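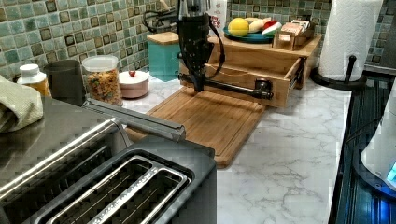 # Dikside Kitchen: Worktop Storage

The gallery for the Dikside kitchen records how everyday items are kept on and near the worktop. The kitchen was fitted in April under the Tevard housing programme and is open to residents of all 19 flats. Captions were last revised on 2023-05-09.

**Worktop and splashback.** White marble with soft grey veining, set against small square tiles in mottled green, teal and beige. Residents are asked to use a chopping board for all food preparation.

**Chopping board.** Rectangular, wooden, with a groove running round the edge. Boards should be washed by hand and dried upright.

**Drawer and stand.** The low wooden stand has a drawer beneath it, shown open and empty. Tea towels and small utensils may be stored inside. The load should not exceed 500 g.

**Fruit plate.** A teal-blue plate on top of the stand, with a lemon to the left. Fruit is replaced by the Chin Pantry Scheme.

**Packet box.** A small wooden box beside the plate keeps its contents upright, in pink, tan and white.

**Canister and jar.** The teal canister has a wooden lid. Cereal loops are kept in a clear glass jar, closed with a clear lid.

**Lidded bowl.** Small and pink, with a red knob.

Replacement lids and jars may be requested from Jendex Stores. Please allow 30 days for delivery.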